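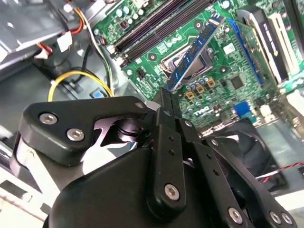

A memory module above the motherboard of an open desktop computer.

The Second Life of the Office PC

Staff report
September issue
14 comments | 62 shares

When a company replaces its desktop computers, the old ones usually go to a storage room first. They sit there until someone needs the space. Then they are sold by the pallet, given away, or hauled off as scrap, and which of those happens often depends on who answers the phone that week.

Emix, a small repair and resale shop, makes its living from the machines in the storage room. It takes in more than 400 desktops a year from law offices, dental practices, school districts and a hotel called the Baltotel, which changes its front desk and back office computers every few years. Most of the machines work when they arrive. They are slow, dusty and missing a power cord.

The first job is the paperwork. Each computer gets a number, and the number follows it through the building. The shop writes down the model, the condition of the case and whether a drive is inside. Business customers care about the drive more than anything else. Emix erases it and sends a signed record, or it destroys the drive and sends a record of that. A few customers pull the drives before the machines leave their building, and the shop encourages it.

Next comes cleaning. An office computer kept on the floor pulls in carpet lint and pet hair, and the heat sink over the processor can be packed solid. The cleaning is done with compressed air and a soft brush, outdoors when the weather allows. Old thermal paste is wiped off and replaced. A machine that shut itself down every afternoon will often run all day after that, with no new parts at all.

Then the shop decides what is worth adding. Two upgrades make the most difference on an older desktop. One is swapping a spinning hard drive for a solid state drive. The other is more memory. Neither takes long, and both can be done with parts taken from machines that are past saving. The shop keeps those parts in labeled drawers along the back wall, sorted by type and size, and tests each one before it is used again.

Memory is cheap but fussy. A module made for one generation of computer will not fit the slot of another, since the notch is in a different place. Two modules that fit may still not get along. Emix runs a memory test overnight on every machine it changes, and anything that shows an error is opened up again in the morning.

Finished desktops sell for about what a family might spend on a week of groceries. The cheapest go for $100 with a keyboard and mouse. Buyers include home users, a bookkeeping firm called Sitompul that bought its whole office from the shop, and parents who want a computer that stays in the living room. Each one carries a warranty of 3 months. Most returns have to do with noise. A desktop that nobody noticed under an office desk can sound loud in a bedroom.

The harder question is how long this kind of business can last. Newer small computers often have memory soldered to the board, and some have no drive bay. When one part fails, the whole machine is finished. The full-size office tower, with a side panel that comes off and slots that can be reached by hand, makes up less of each pallet than it used to.

Software is the other limit. A computer can be in good working order and still fall off the list of machines that get security updates. Emix installs a free operating system on some of these and sells them for less, with a printed sheet explaining the differences. Some buyers are happy with that. Others bring the computer back within days and pay the difference for a newer one.

What can't be sold is taken apart. Steel cases go in one bin, circuit boards in another, cables in a third. A recycler picks up the bins when they are full.

Contact the editors | Reprints and permissions | All rights reserved | Back to top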